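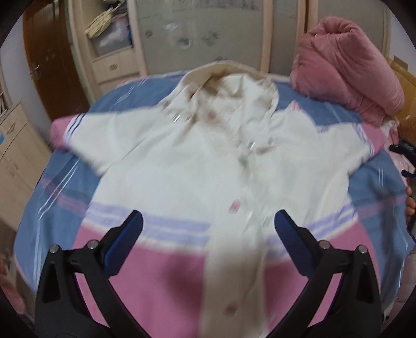
Packing for five weeks with one carry-on, hot and cold weather
Posted in: Trip Planning > Luggage and Packing

driftless48
5/27/22
We leave in September for Nurkent, then the train down to Dratport, and we finish with a week at the coast in Potgieter. I want to do it with a carry-on only. Nights in Nurkent get close to freezing by the end of the month and Potgieter will be beach weather. I have short-sleeved button-ups for most days, one sweater, one rain shell and two pairs of pants. Is that enough, or should I give up and check a bag?

marshlight
It's enough. Add thin long underwear, top and bottom. It takes up less room than a second sweater and you can sleep in it. We did the same route in the other direction and I wore the same three shirts the whole way.

tollbooth_ray
I would check a bag. The train to Dratport has plenty of luggage space and the airline only charges 48 each way for the first one. Doing laundry in a sink every third night is not my idea of a vacation.

marshlight
48 each way is 96, and on the way home they weigh everything. I got charged for being over. I'd put that money toward a laundry service. There is one two blocks from the station in Dratport that does it same day.

driftless48
Good to know about the laundry. What about bedding? The guesthouse in Nurkent says blankets are provided but the reviews are mixed.

pennywhistle
They do provide them. One per bed, and you can ask for another at the desk before 9. After that the desk is closed and you're stuck. I bring my own for the train anyway, the seats are cold by the window. 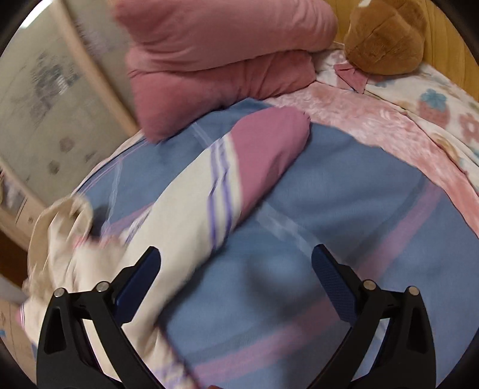
Blue blanket with the pink and lavender plaid

It goes over my arm when I board and so far no one has counted it as a bag.

tollbooth_ray
So you carry on a bag AND a blanket. That is two things.

pennywhistle
It's a blanket, Ray.

oldkettle
Depends on the gate agent. I've seen them make people put coats inside the bag. If you fly Naro, their limit is strict and they do check the size at the gate. Wear your heaviest shoes on the plane and put the sweater on too.

marshlight
Agree on the shoes. Disagree on Naro, I've flown them several times and they never looked at my bag.

driftless48
It is Naro, unfortunately. I did a trial pack last night. Everything fit except the second pair of shoes, so those are staying home. I'm going to try it without a checked bag — if it goes badly I'll buy a cheap duffel in Dratport and send it home with the dirty clothes.

oldkettle
The market behind the post office has duffels. Check the zipper before you pay.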